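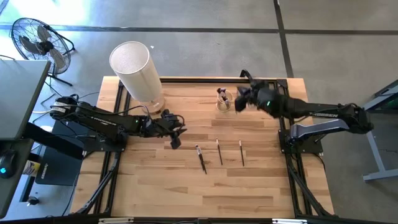 A morning at the Paju brush works

Posted 23 January 2025

The Paju open day takes place every November and I had missed it every November until the last one, usually by remembering it in December. I had an interest to declare. My mother sold cosmetics at a department store counter for most of my childhood, and I grew up in a house where the good brushes were washed on Sunday nights and laid out on a towel, and where using one of them on a model aeroplane was treated as a matter for both parents. So when Alun Gough rang to say he had a spare ticket and a working car, I said yes to the first and took my chances on the second.

The works is at the far end of an industrial estate, past a tile warehouse and a place that sells hot tubs. The sign is small. We drove past it, turned round at the hot tubs, drove past it again from the other side and were finally waved in by a man in a hi-vis jacket who had clearly been watching us with some enjoyment. Parking is free. It's also mostly puddle, so bring shoes you don't love.

Inside you sign a book, hand over your ticket and are given a sticker with your group on it and a paper hairnet. The hairnet is compulsory, which struck me as a bit rich in a building where hair arrives by the sack. Alun, who has not had anything to put in a hairnet since his thirties, asked if he could be let off. He could not.

There were 16 of us in the group. Half seemed to be beauty students on a college trip, very well turned out for the hour. The rest of us were the sort of people who go round factories: anoraks, sensible flasks, one gentleman who wanted to know the voltage of everything.

Our guide was Zaid Chamoun, who started on the packing line as a school leaver and now looks after what they call finishing. He was a very good guide in that he visibly preferred brushes to visitors. He began with the hair store, a cool room lined with shelves that smelt faintly of wet dog and cardboard. Goat is the main one for powder brushes, because it holds a lot and lets it go softly. Squirrel is finer and floppier. Pony is for eyes. Anything sold to you as camel hair has never been near a camel, something I have now repeated to everybody I know, some of them twice.

Most of what Paju makes these days is synthetic, and Zaid was quite brisk about it. The filament is cheaper to wash, easier to sort and nobody writes in to complain about goats. He passed round a bundle of each and asked us to close our eyes and say which was which. The students all got it right. I got it wrong with great confidence, having announced beforehand that I came from a brush family.

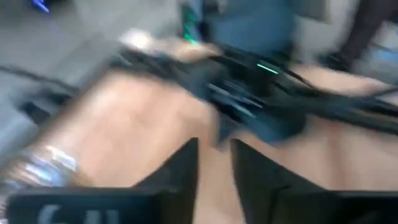 After the hair store comes the part I'd most wanted to see, which is how the dome gets into a domed brush. I had always assumed they cut it, like a hedge. They don't. Cut a natural hair at the tip and you lose the fine end, and the brush scratches. What they do is drop a measured bundle of hair, tips down, into a little cup with a curved bottom, and tap the cup until the hairs settle into the shape. Then the bundle is tied or gripped, drawn through the metal ferrule and glued from behind. All the trimming is done at the root, where your cheek will never meet it.

The tapping is the skilled bit. Zaid showed us one, and it took him less time than it takes me to find the end of the sticky tape. He then let us have a go. My brush came out with a pronounced lean, like a tree on a sea cliff. Alun's fell out of the ferrule altogether and had to be swept up. One of the students made something you could have sold, and had the decency to look embarrassed about it.

Glue next. The glue is by a firm called Vustetell and there is apparently a long and bitter story about the glue before it, which went brittle in hot bathrooms and caused a great many brushes to moult. Zaid told it in some detail. I can't pretend I followed the chemistry, but I did come away with the useful tip that you should never stand a wet make-up brush upright in a mug. The water runs down into the ferrule and sits on the glue. Lay it flat, or hang it bristles down if you own the sort of gadget that lets you. My mother's towel turns out to have been correct all along, and I have rung to tell her so. She said she knew.

Handles come in ready turned from a supplier and are lacquered on site. You view the lacquering through a window on account of the fumes, and the window has had a good deal of lacquer on it over the years, so I can report that it takes place and that it's mostly dark red. The gentleman with the flask asked about the extraction fans and got a fuller answer than I think he'd hoped for.

On an ordinary day they finish 2,000 brushes, and that includes everything from fat powder brushes down to the little slanted ones for eyebrows. Every brush is combed, knocked against a block to shake out the loose hairs, combed again and looked at. The looking is done by people who can spot one bent hair from across a table and who must be murder to live with. There's a reject bin. We were allowed to rummage in it, and I couldn't find anything wrong with a single brush in there, which may explain why I've never been offered a job in quality control.

The tour took two hours, slightly over if you count the queue for the loo.

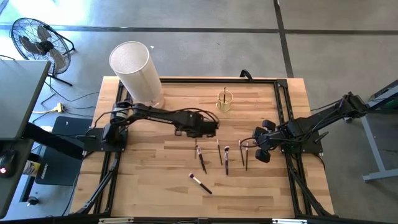

It ends, as all tours must, in the shop. Paju's own name goes on the cheaper sets. The posh range is called Geminon, and it comes in a stiff box with a magnet in the lid that shuts with an expensive click. I opened and shut it more often than I should have. The open day discount applies to Paju and stops dead at the Geminon shelf, a fact printed on a card in quite small letters. I bought a plain powder brush for my mother and a foundation brush which I fully intend to use for dusting the piano keys. The students bought nearly everything else.

Seconds are sold loose from a crate by the till and are the best value in the building. Get there before the tour if you can. By the time our group reached the crate it held a few lip brushes and somebody's glove.

A word on lunch. The works canteen is shut to visitors, so we went into Vosura, the café on the corner of the estate, on the grounds that its lights were on. It's run with a firm hand. You order at one counter, pay at another and collect your own cutlery from a third, and if you do these in the wrong order you're sent back. The leek soup was excellent. The cheese scone could have been used to chock a lorry. Alun had the pie and wouldn't discuss it. They do a decent pot of tea, and it was warm, and it had a view of the hot tubs, two of which were running with the lids off in a steady drizzle.

Practical matters, for anyone thinking of going. Tickets are released in the autumn and the works phone is answered in the mornings only. Book the earliest tour, while the crate is full and the guide still has a voice. There's a ramp to the main floor, but the hair store has a couple of steps down with a poor handrail, so ask when you book. If animal hair bothers you, either your nose or your conscience, they'll let you wait in the shop for that section. Children are welcome from secondary school age, and the few I saw seemed happier with the tapping than with anything else. There was some good-natured shoving over whose go it was.

I'd have liked more on the history. There's a glass case in the entrance with old shaving brushes and a photograph of a works outing, all men in hats and not one of them identified, and when I asked about it Zaid said I'd need to speak to the office, and the office was closed for the open day. There's also talk of a leaflet. I asked for the leaflet at the desk, at the shop and again on the way out, and each time was told that one of the other two had them.

The powder brush has gone down well. It's been washed once already, on a Sunday, and laid on the towel. My own leaning effort they let me keep, and it's on the kitchen windowsill shedding quietly into the basil. Alun has asked if I want to see a cutlery works with him in the spring. I've said yes, provided somebody else drives.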